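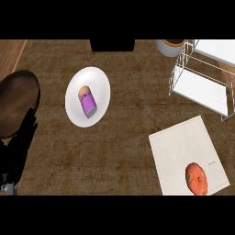 Simulated tabletop with a black robotic hand, a white bowl and a small purple cylinder. Render: Pedach

Write the rule before you run the robot. Simple enough. Most people building hand-and-table tests in simulation still do it the other way round, and it shows in the results.

Pedach has been trying to fix that. Its house guide for simulated tabletop work went out to partners on 30 May 2018 – 78 pages, far too many, most of them worth reading. The team at Findau has trimmed it to something you can pin up by a desk. Shemweta, which runs the shared test bench, now asks for it with every entry.

So what's in it?

First, the success rule. Take an object in a bowl. Is the task done when the object touches the bowl? When it lies inside and stays put? When the hand has let go and moved clear? Three different answers, three different scores from the same run. The guide wants one sentence, written down and dated, before the first trial. Change the sentence and you start again from zero. No exceptions, and yes, people have asked.

Second, trial counts. The guide sets 300 per task. Findau used to stop at 30, and a good morning could look like a breakthrough. Failed runs stay in. Crashed runs stay in too, marked as crashed. Quietly dropping them is the commonest fault Shemweta finds when it checks entries, and the hardest to spot from outside.

Third, clutter. A bare table flatters everybody. Under the guide, the things that play no part in the task – a plant pot, a wire rack, a piece of fruit – have to be listed by name, with their starting places saved alongside the results. If they move between trials, say how. If they never move, say that aswell.

Then there's the label. Any still that comes out of a simulator must say so in its caption. Dull rule, much grumbled about. But renders get passed round, lose their captions and end up in slides next to photos of real benches. Kallutside had this happen last September and spent weeks writing to people. Its own rule is now stricter than Pedach's: the word goes in the file itself.

Not everyone is happy. Smaller groups say the paperwork takes longer than the runs, and they have a point. The form for one task has 85 fields. Findau fills in most of them by script, and has promised to share the script, though there is no date for it yet.

And there are gaps. Next to nothing on lighting. One thin paragraph on how hard a simulated hand may press before a trial should be thrown out, which seems to me the bit that matters most if any of this is going near a real arm. Pedach says a second edition will deal with force limits properley. Until then Shemweta is asking entrants to state their own limit and stick to it.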